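Dreltell: putting shoes and soft things away
README

Dreltell is a small collection of notes and pictures about a very ordinary job, namely getting slippers, soft toys and other stray bits off the floor and into a cupboard. It began at Drallier with one cupboard and a handwritten list, and it has grown rather fondly since then. There are now 18 tidying rounds in it, and each has its own folder with a short note on what was out, what was put away and where.

We kept to things people really do leave lying about at home. Slippers go on the bottom shelf, singly or in pairs. Soft toys may go on any shelf they fit, and we have not been strict about which way up they sit. Doors are opened fully before a round begins - please keep to this if you send us one of your own, as half-open doors made the early notes very hard to compare.

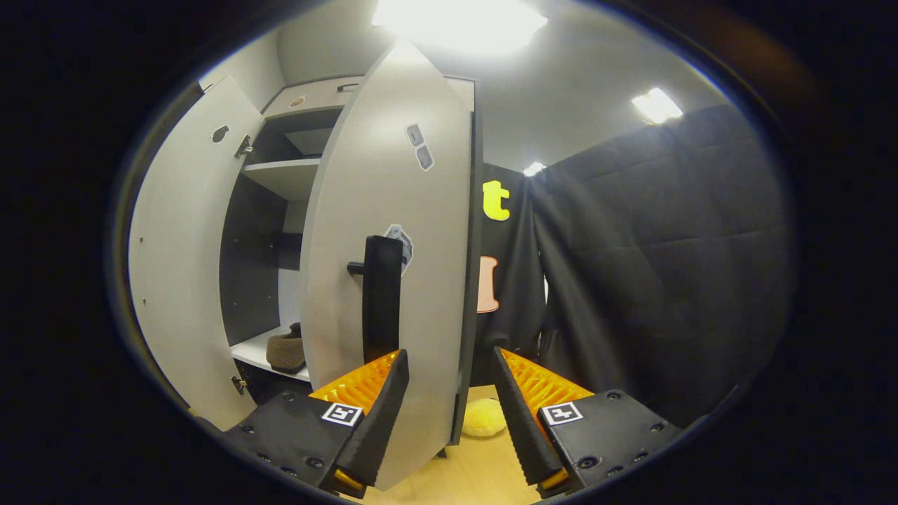
Both doors open, with a brown slipper on the bottom shelf and a yellow plush toy on the floor.

Folders 3 and 6 use a shorter form of the notes, so you will find no shelf names in them. I do mean to go back and fill those in, probably on a Saturday when the house is quiet.

The item list is a plain text file, one thing to a line, and spellings are British all the way through. Corrections are very welcome, however small - send them to Hok-lam Tang at Drallier, with the folder number if you have it.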